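Notes from the Vadell open day, for the group folder

Went with Kazue, mostly to find out whether the automated plate loading is as far along as the Vista people keep telling us. Badge queue was long and the coffee was bad. Three demos on the schedule, and we only got into two because the Basimik talk ran over.

The plate loading session was nearly all simulation. I had hoped for hardware and said so. The presenter, Aoi Noguchi, was decent about it and let us ask what we wanted, but "it runs in the sim" is a long way from "it runs overnight with our plates in it."
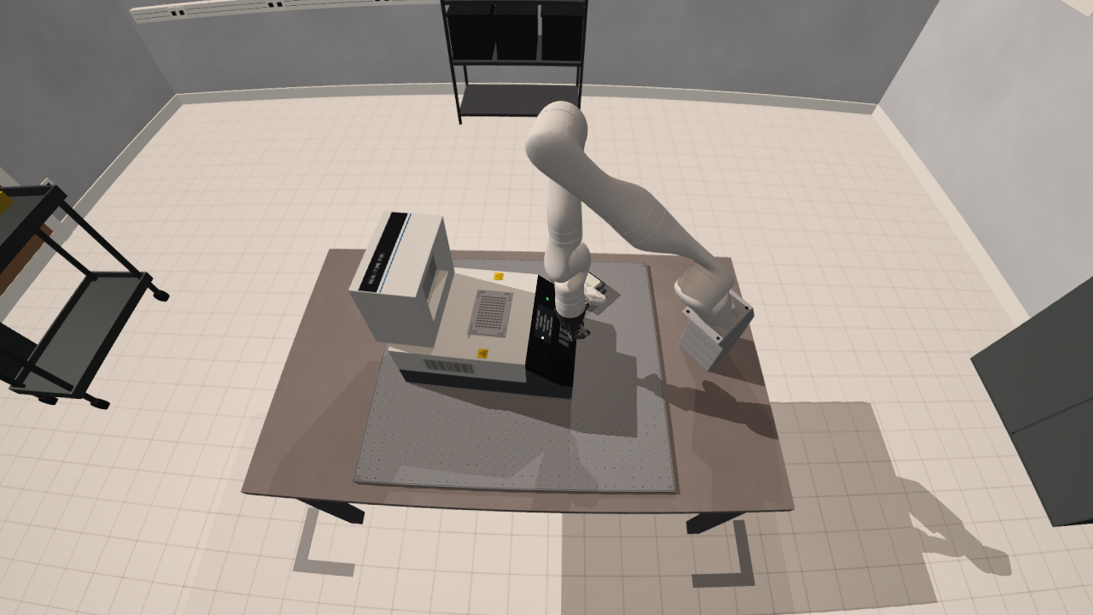
Vadell, Jun 21, 2024

Layout is one white arm mounted right next to the instrument, on a gray breadboard that takes up most of the bench. Lid up, well plate sitting on top. My first worry is clearance. With the arm's base that close to the front panel, I'd like to know what the elbow does when the wrist has to fold back over the plate. At this point the end effector is hanging out past the right edge of the table, where there is nothing to hit. Easy place to look good.

Second worry is the lid. I asked who closes it. Aoi said the instrument does, on command — fine, but what if the command drops? No real answer. Kazue thinks a simple position check would cover it. Maybe.

They claim 200 simulated runs with 29 faults, mostly grip errors. I asked for the fault log and was told it would be sent. Not holding my breath.

The floor marks under the table legs I did like. We should tape ours the same way, the bench has crept again since March.

To do: chase the log, ask Hung for their real cycle time, measure our own lid swing before anyone talks about buying.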